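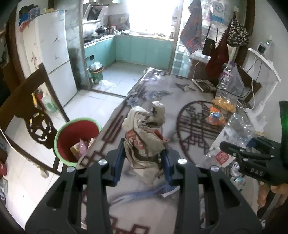 Chapter 7
From Recorded Motion to Usable Trajectories

After studying this chapter, the reader should be able to:
state the timing requirements of a demonstration recorded with hand-held grippers
align camera, inertial and jaw-width streams on one clock
estimate the path of a gripper through a furnished room and judge how far the estimate may be trusted
divide a long recording into episodes suitable for training a control policy

7.1 The Problem

Chapters 5 and 6 treated the planner as a program that is given a goal and a model of its surroundings. In homes, such a model is seldom available. Floors are crowded, bags and wrappers change shape when touched, and the same item may look quite different from one minute to the next. For tasks of this kind, many groups now collect motions made by people and fit a policy to them. The person holds a gripper in each hand and performs the task directly; the software must later recover where each gripper was, how far its jaws were open, and what its camera saw at every step.

The recording itself is the easy part. Most of the effort lies in the programs that run afterward, and most failures of a trained policy that the authors have examined could be traced to an error in one of them.

Throughout the chapter we use the Dridus toolkit, which was introduced in Section 2.4. The exercises rely on the Laing collection, a set of 300 two-handed recordings of household pickup and sorting tasks. Students who installed Dridus before June 2026 should update it, as the file layout for paired grippers has changed.

7.2 One Clock

A demonstration consists of several streams that start at different moments and run at different rates. Let the offset between the left and right grippers be d. If d is ignored, a two-handed motion is distorted: the hand that steadies a bag appears to let go while the other is still pulling. The motion remains smooth, and nothing in a plot of either hand alone reveals the fault.

In one recording from the Laing collection, the offset between the two units was 625 milliseconds. A policy trained on uncorrected files of this kind learned to close the right gripper early and did so with great consistency. Once the offset had been estimated and removed, the same training run produced usable behavior.

Dridus estimates d in two passes. The first compares the clock readings stored with each file. The second compares angular speed from the inertial sensor with angular speed computed from the images, and shifts one against the other until they agree. The second pass needs motion to work with. A recording in which the hands are nearly still gives a flat curve with no clear peak, and the program will report low confidence. Section 7.5 covers the handling of such files.

7.3 Estimating the Path

The path of the gripper is found from its own camera. The estimator picks out points that are fixed in the room, follows them from one image to the next, and solves for the motion that best explains the change. Three conditions trouble it: fast rotation, which smears the image; shiny surfaces, where a highlight slides as the camera moves; and close work, in which the jaws and the held object cover most of what the camera could use.

All of these may occur together. Lifting a package in thin film from a table brings the camera near the surface at the very moment when the wrist turns fastest.

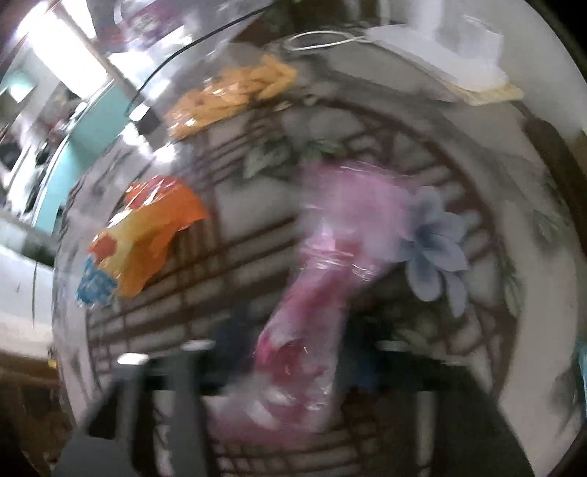

One reviewer of the earlier edition argued that smeared images should simply be dropped before estimation, on the grounds that a short gap does less harm than a bad match, and that the inertial sensor can carry the path across it.

The advice is sound for gaps of a few images. Over longer gaps, the inertial estimate drifts, and the drift is worst in position, where a grasp can least afford it. Dridus therefore keeps every image but lowers the weight of those with poor sharpness. The Vondent estimator, discussed in Section 7.4, takes the stricter course and discards them. Neither choice is correct for all recordings, and Exercise 2 asks the reader to run both on the same file and compare the results near the point of contact.

A mask is also required. The jaws appear in every image at nearly the same place, and an estimator that treats them as part of the room will conclude that the camera has barely moved. The mask must cover the jaws at every opening width — a mask drawn with the jaws closed is a common mistake in student work. Held objects need separate treatment, as they move with the gripper only after the grasp has been made. The Jundach module supplies a mask for the held object, beginning at the image where the jaw width stops changing. Its output should be checked by eye before it is passed to the estimator.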